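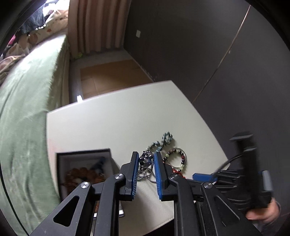

How many times do you have to show a gripper the same small job before it's worth anything?

More than you'd like, and fewer than you'd fear if you do them well. I recorded 190 runs of my last job and threw out 87 of them, nearly all for the same few bad habits. The ones I kept taught me more than the big sloppy batch I did before it, which ran to 600 and which I still can't bring myself to delete.

So these are my tips for sorting jewelry by hand-held gripper at home. Necklaces, bracelets, loose beads, the lot. I picked jewelry because I thought it would be quick (ha!), and because Juraj Charvát at Grosgate told me that anyone who can teach a chain can teach a sock. He's right about that, by the way. Socks were a breeze.

Start with the table. Pale and plain works best for me, and I wipe it down before every session because grit gets under beads and makes them skate. If your top is shiny, turn off whatever lamp is straight overhead. Leave a clear strip at the front edge where nothing ever gets put down, so you always have somewhere to come in from.

Lay chains out loosely. A chain in a tight little heap will come up as a heap, and then you've spent the whole run shaking it. I let mine fall in lazy coils and go for the pendant, never the links. Bead bracelets are easier. Come down over one side of the loop, close on a couple of beads and lift. If you try to take the whole loop at once it squirts out sideways, and if it's an old one with tired elastic you'll be on your knees with a flashlight. Ask me how I know.

Squeeze the trigger slowly! This was my worst habit. You get confident, you start snapping it shut, and every one of those runs teaches a snap. I count "one, two" under my breath on the close and again on the open. Miloslav Lukáč, who I swap notes with on the Danko project, hums instead. Whatever works.

Mind your cable too. Get it draped up and away over your wrist before you start, and check it again after you sit down. I keep a loop of slack on my lap. A tug halfway through a lift shows up as a jerk, and that run goes in the bin.

Wipe the finger pads. Skin cream, polish, whatever is on your jewelry ends up on the pads, and after an hour they grip like buttered toast. A barely damp cloth, then a dry one. Don't use window cleaner, it left mine feeling tacky for days.

Now, a word about the surface, because I've gone back and forth on it.
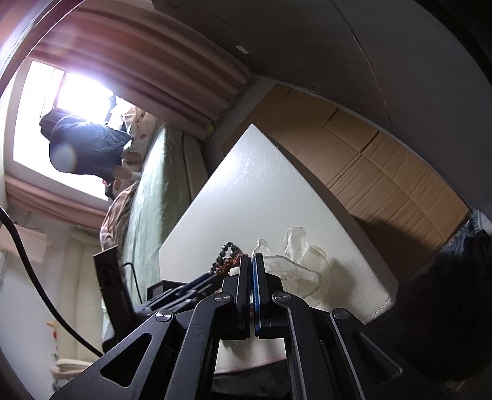 A bit of give under the work is kinder to your wrists and to the beads. On a hard top the tips knock when you come in too low, and you flinch, and the flinch gets recorded. On something padded you can come down a little deep and nobody's the worse for it. The drawback is that small things sink a touch and you have to reach for them at a steeper angle. I do half my runs on each these days and label them "hard" and "soft" in the Nitum folder so I can pull them apart later.

If you work with two grippers, decide which hand is boss. My right does the picking and my left does the holding still. For the first week I let them trade whenever I felt like it and the recordings were a mess. Keep the idle one parked close by but quiet, and don't let it wander off while you're concentrating on the other.

Filmy, floppy bits are their own headache. Pinch them at a point that stands up, go in from the side, and lift straight. If there's no point standing up, skip it and move on to a bead strand. You'll be less cross.

Move things around between runs. I used to put everything back in the same spot out of pure tidiness, and run 551 of that big batch looked just like run one. Turn the box, swap the bracelets over, start with a different piece.

Last thing, take breaks. I do twenty minutes and then tea. My thumb goes before my patience does, and a tired thumb lets go early. I've ordered one of the padded Prustis grips to see if it helps, and I'll add a note in June once I've had it a while.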